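From: Dilani Wanigasekara
To: Gristdale Neighbors list
Date: 9 September 2020
Subject: Re: [gristdale] The snack tin is going around again

Hello everyone,

Consuelo Bedoya wrote:

> I still have the tin from May and it has been sitting on top of my
> refrigerator looking sad. Does anyone want it next? Also, what are
> people putting in these days? My mother-in-law on Revden Street
> can't manage anything too hard, and I would hate for her to get
> a tin full of things she can only look at.
>
> Consuelo

Consuelo, yes please, I'll take the next turn, and thank you for hanging on to it all summer. You can leave it on my porch at 248 any time after supper. The dog will make a great fuss but he is behind the screen door and means nothing by it.

As for what goes in, I've been packing a gold tin of my own for my aunt, so the whole business is fresh in my mind. I always start with one big flat package on the bottom and let the small things find their own places on top. This time it's a red-orange one with Chinese lettering, full of those pale little crumb-coated sticks, and it takes up a good part of the tin by itself. Then there's an oat or grain block in clear wrapping, a sweet in purple foil-looking paper (my aunt goes straight for anything purple), and a few slim wrapped things tucked in together — one silvery white, one white and red, one bright red.

For your mother-in-law I'd leave out the sticks and put in something that gives a little when you bite it. The bakery counter at Bach has soft sponge fingers, eight to a pack, and they keep nicely if nobody opens them in the car. I have opened them in the car, so I speak from experience.

A few of you asked last time about wrapping. I don't bother with tissue any more. Everything goes in wearing its own wrapper, so whoever gets it can read the label and check for nuts. If you bake something at home, please do write what's in it on a bit of card, and put it in a bag that closes.

Would whoever wants it after me drop me a line off the list? I'd like to have it filled and out the door again inside a week. And Consuelo, tell your mother-in-law I still have her pie dish, and that I haven't forgotten!

Warmly,
Dilani 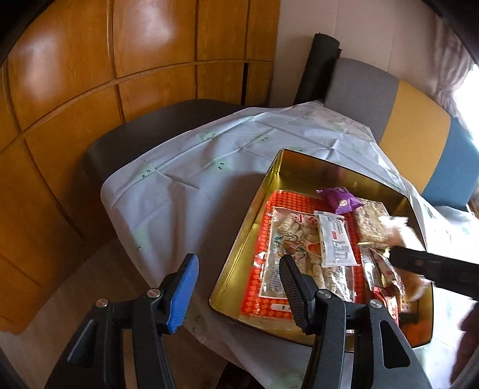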